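Leave the boring parts in

My father's death notice ran to four lines. We wrote it at the kitchen table the morning after he died, my sister and I, with the undertaker waiting for an answer by noon. It gave his name, his age, the word "peacefully", the time of the service and a request for family flowers only. Everything in it was correct, and a stranger reading it would have learned that a man had existed and had stopped.

I have been thinking about those four lines because I spent most of last winter reading other people's. The local history group in Skerkell has a run of the old weekly paper, bound and kept in the back of the library, and I offered to copy out the death notices for the years nobody had got to. I did 406 of them. I am not a historian and I went in expecting to be bored. I came out with a firm view on how these things ought to be written, and it goes against most of the advice you will be given when your turn comes.

The advice goes like this. Keep it personal. Say what she was like. Mention her smile, her garden, her love of a good laugh. Leave out the dates and the jobs, which are dry, and tell people who she really was. The websites say it, and so do the leaflets in the undertaker's front room. I understand why. People in grief want to say something with feeling in it, and a list of employers doesn't seem to have any.

I think the advice is wrong. The old notices were nearly all lists. Born at such a farm, third child of so and so. Went to the village school, then into service, then eleven winters at the net works. Married, widowed, married again. Chapel. Survived by these, died before by those. They hardly ever say what anyone was like, and I found I knew those people better than the ones in the newer volumes, where every man has a twinkle in his eye and every woman would do anything for anyone.

One woman had worked at Grukeo, the button factory that used to stand by the river, from leaving school until it shut. The notice says she was in the sorting room and then in the wages office. That is a whole sentence of somebody's life. She moved from the floor to the office, which in that place and at that time few girls from the sorting room would have done. Somebody must have noticed she could add. The notice didn't call her clever or determined and I didn't need it to.

Another, for a man called Kálmán Hegyi, says only that he came to the town in May with his brother, that he mended boots in a shop on Eken Street, and that the brother went back. Nothing more about the brother. I have thought about those two men a good deal.

Adjectives wear out. If I tell you my father was kind, you will believe me politely, as you would believe it of anybody's father. If I tell you he drove the school bus for 3 different firms on the same route, because each one that lost the contract handed him on to the next with the bus, you have something to hold. It doesn't prove he was kind. It tells you that he was there at ten past eight, and that a lot of children who are now middle-aged saw the back of his head every morning. Several of them came to the funeral. We hadn't put the bus in the notice. They had heard by word of mouth, and I wonder who didn't hear.

That is the practical case, and I think it is a strong one. A notice is still a public message. It has to find people. There may be someone who shared a desk with your mother at the Szénási seed warehouse for two years and then moved away, and who knew her by a surname she gave up long ago. That person will not recognise a love of gardening. She will recognise the warehouse, and the maiden name, and the street.

There are things to be said on the other side. Cost is one. Papers charge by the line, and our four lines cost more than I had expected. I would say that most families now put a longer version online as well, where length costs little or nothing, and that the longer version is where the feeling tends to spread out and the facts go missing. Privacy is another. My friend Anikó Szabó, who went through all this with her mother, was told to leave out the birth date and the maiden name because of fraud, and she did. I can't tell anyone they are wrong to be careful. A year of birth and a former surname on a card at the funeral might be a fair middle way, although it won't reach the woman from the warehouse.

The harder objection is that a job isn't a life. Some people hated their work, some were never allowed any, and some did the kind that has never been listed. The old notices are bad at this. Married women vanish from them for forty years at a stretch and turn up again as widows. I don't want that back. But the cure is more facts. Say that she brought up five children in two rooms over a chemist's. Say that she nursed her mother-in-law from one year to another, and give the years. Say what she did on the allotment and what number the plot was.

There is a dull reason families leave these things out, which is that they don't know them. We didn't. My sister and I argued over whether Dad had started at the depot at 17 or later, and with noon coming we cut the line. He could have told us in ten seconds any time in the 73 years he was alive. So ask. It need not be a solemn conversation. Write the answers on one sheet of paper, schools and addresses and employers in order, and put it with the insurance papers.

I have done mine. It came to a page and a half and makes very dull reading. There is a gap near 2000 that I still have to sort out, when I had two jobs and can't remember which ended first.

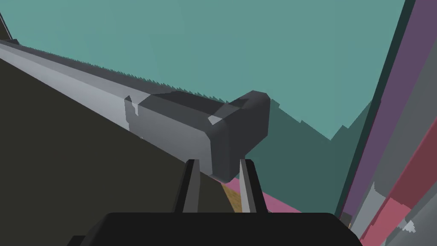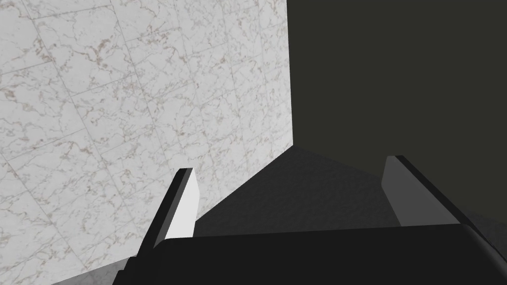 An open black gripper facing a corner with a marble-tiled wall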